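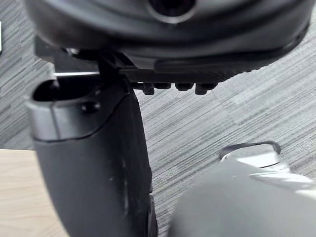 How to report physical punishment at your child's school

Many parents find a mark on the child's arm or leg and do not know what to do on the same evening. I was in this situation with my nephew in Wostley, and I made some mistakes. I write the steps in the order I would do them now.

1. Listen first, and write later. Let the child tell it in their own words. Do not ask "Did the teacher hit you?" but "What happened today?" When the child is finished, write down the words as you remember them, with the time of day.

2. See a doctor, even if the mark looks small. Ask for a written note and keep the original. Take your own photos too, in daylight, once with a ruler next to the mark and once without.

3. Write to the head of the school. A phone call leaves no trace. Keep the letter short — 500 words is more than enough. Say what the child told you, what the doctor wrote, and what you ask for. Give them 3 school days to answer.
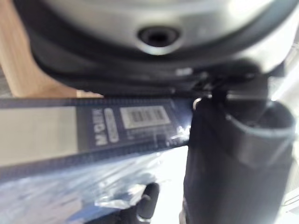

Noeline Rutherford: I would not wait for the school at all if there is an injury. With us the head teacher called the other parents before he answered me, and by Saturday everybody had the same story. Go to child protection the same day and send the letter after.

I agree with Noeline about injuries, and I have changed my own advice. If there is a cut, swelling or a clear mark of a stick or belt, go directly to step 4.

4. Report to the child protection office or the police. Bring copies, never the originals. Ask for the case number before you leave. Ours was 294, and I needed it in every call later.

5. Do not post the video. If somebody filmed it, save the file in two places and give a copy to the officer. When a video goes around, the faces of all the children go with it, and they have to live with this for years. In Tritska one family waited almost 10 weeks for a hearing, and in this time the clip was on every phone in the class.

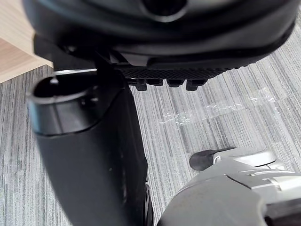
Underside of a chair seat, close-up

6. Ask about the next school day. Your child may have to sit in front of the same teacher on Monday. You can ask in writing for another class while the case is open.

If the office does not answer, write again and put the case number in the first line.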